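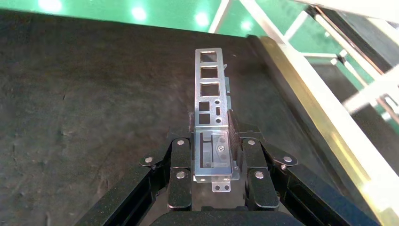
Rultari Hardware is moving to the old Coltis building

Jun 29, 2023
4 min read

We use cookies to remember your settings and see which stories get read. Accept / Manage choices

Well, the rumor is true, and I've now heard it from the owner herself. Rultari Hardware is leaving its spot on Nieto Street and moving into the old Coltis furniture store, the big brick place across from the post office that has had paper over its windows for longer than I like to think about. Begoña Barroso signed the lease last week and she's hoping to have the doors open in November, in time for everybody's storm windows and leaky faucets.

I stopped in yesterday for picture wire and ended up staying most of an hour (I do this a lot, ask my husband). The shop was busy, there were moving boxes piled up by the paint mixer, and Begoña was trying to ring people up and answer questions about the move at the same time.

"I've been saying no to things for years," she told me. "No, I can't carry lumber. No, I don't have room for mowers. I'm tired of saying no."

If you've been in the current store you know what she means. Two people can't pass in the plumbing aisle unless one of them backs up. The new place has 92 feet of frontage, a real loading door on the alley side and a parking lot with 21 spaces, which sounds like a dream to anybody who has ever circled Nieto Street with a broken toilet part in a bag on the passenger seat.

What I wanted to know, and I think what most of you want to know, is whether the loose parts are coming along. You know the ones! You can walk in with one weird screw in your pocket and walk out with its twin, and you don't have to buy a plastic pack of fifty to get it. I've furnished half my workshop that way. When the big stores out by the highway opened, this was the thing that kept me coming back downtown.

The answer is yes. Begoña is keeping every bit of it, and the wall of little wooden drawers is coming too. There are 222 drawers in it. Her father-in-law built that wall and it was never meant to be taken apart, so Mircea Ciobanu, who did the trim in the library reading room, is going to cut it into sections and put it back together on the other side of town. He told me he'd looked behind it with a flashlight and didn't love what he saw, but he's sure it will travel.

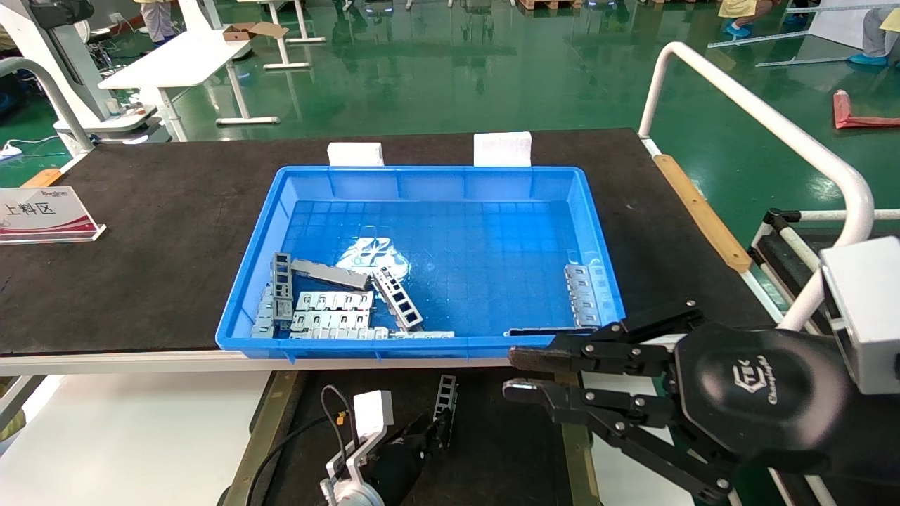

Gray metal brackets in a blue plastic bin.

She's also adding a repair counter, and I'm pretty excited about that one. Sena Ofori will run it. Lots of you know Sena from the bike tent at the farmers market, and she'll be taking in lamps, screen doors, small appliances and garden tools four days a week. She wants people to be able to stand there and watch if they feel like it, and maybe do the next one themselves. Prices haven't been set, though she said a lamp rewire should cost less than a pizza.

There will be a used shelf, too. You bring in the extra hinges and shelf brackets from the coffee can in your garage, you get store credit, and somebody else gets a cheap hinge. I have at least one such coffee can, and I suspect most of this town does.

Not everyone is thrilled. Iñaki Aranda has the bakery next door to the current store, and he says a good part of his morning crowd is contractors who pick up their supplies and then come in for coffee. He's happy for Begoña, he said so more than once, but he's worried about who takes over the lease. The landlord, Stestimer Properties, hasn't named a new tenant. I called their office twice and left messages, and I'll add a line to this story if they call me back.

The city still has to sign off on the sign and the new ramp at the front door. Planning staff told me both are on the agenda for the next meeting and that they haven't had any letters against them. The Coltis name in the tile at the entrance is staying put, by the way. I asked. Begoña likes it and so do I.

The old store will keep its regular hours all summer. There's a moving sale in the paint and housewares sections starting this week, and all nine employees are going over to the new location. If you have a special order in, it will be held for you wherever the store happens to be when it arrives.

I did get my picture wire. I also got two cup hooks and a mop head that I didn't know I needed.

Get the town news in your inbox every morning. Sign up for our free newsletter.

Comments (4)

porchlight_deb
So glad the drawers are going with them. My dad used to let me pick one drawer to look through if I was good in the store.

Walt R.
Does anyone know if they'll still cut keys during the move? I need two for the back door.

mapleandthird
Walt, I asked at the register and they said yes, the key machine goes over last.

J. Tierney
Happy for them but I feel for the bakery. Please keep buying your rolls on Nieto Street, folks. The parking isn't THAT bad before eight.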